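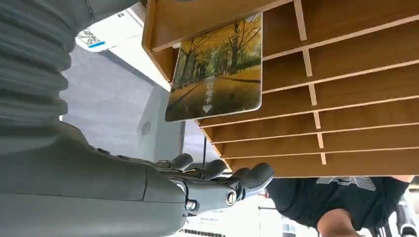

Listo Shelf Brackets (the hidden kind): my review after one long season of books

November 30, 2019

I've been meaning to write this up since August, when I finally gave up on the bookcase that came with my apartment and decided I was going to be a floating shelf person. You know the look! No brackets showing, just a nice thick slab of wood sticking out of the wall like it grew there. I'd wanted it for years and I'd been scared of it for just as long, mostly on account of a towel rail I once put up that took a chunk of drywall with it on the way down.

So I bought the Listo set, which is a steel bar with rods coming off it. You screw the bar to the wall, you drill matching holes in the back of your shelf, and you slide the shelf on. I got the 11-inch rods for my big shelf. They also make a shorter version, which I bought one of for the hallway and will get to in a bit.

First the good stuff. The steel is really solid. I stood on the bar before I put it up (it was lying across two paint cans, don't ask) and it didn't bend that I could see. The screws in the box are decent too, long enough to get properly into a stud, and they didn't strip on me, which I can't say for the last three things I've bought that came with screws. There's a paper template for the drill holes and it was dead accurate. I checked it with a ruler because I don't trust paper templates, and then felt a little bad for doubting it.

Now the drilling. Oh boy. If you have a drill press, skip this paragraph and go enjoy your life. I don't, so I was putting deep, perfectly straight holes into the edge of a board with a handheld drill, and my first try wandered so badly the bit nearly came out of the top. The instructions say "drill holes to depth" and that is the entire section. I ended up calling Gergely Tóth, who used to be my neighbor and builds kitchen cabinets, and he told me to get a cheap drill guide and go slow, backing the bit out every inch or so to clear the dust. That fixed it. The guide cost me $27 and I think Listo should either put one in the box or at least mention the things exist.

Sliding the shelf on was easier than I expected, once I'd made the holes a hair bigger. It went on with a few bumps from the heel of my hand. There was a tiny tilt toward the front, and the rods have a little adjusting nut for that, but you have to take the whole shelf off again to reach it. I did that four times. Do it before you paint the wall, is my advice, because I now have a scuff mark I'm hiding with a fern.

As for weight, I've got mine loaded with cookbooks, a row of old paperbacks and my grandmother's mixing bowl, and it hasn't sagged. I put a level on it again this morning and the bubble is where I left it. The hallway one, with the short rods, I'm less in love with. It's fine for keys and mail, but push down on the front edge and you can feel it give. I wouldn't put anything on it that I'd cry over.

One more gripe and then I'll stop. The finish on the bar is a black powder coat that rubs off on your fingers, and from there onto your shelf if you picked pale wood like I did. Wear gloves, or wipe it down with a damp rag first. It took me an evening and an eraser (a regular pencil eraser, it worked great) to get the smudges off the underside.

Would I buy it again? The long one, yes, and I've already got a second set sitting in the closet for the bedroom. The short one, no, I'd just use ordinary L brackets and save the trouble. I'm giving the long set 4 out of 5, and the missing point is for the instructions.

Someone emailed to ask what I finished the wood with: two coats of plain clear wax, buffed with an old T-shirt. I haven't tried oil yet, but if I do it on the bedroom shelf I'll come back and add a note.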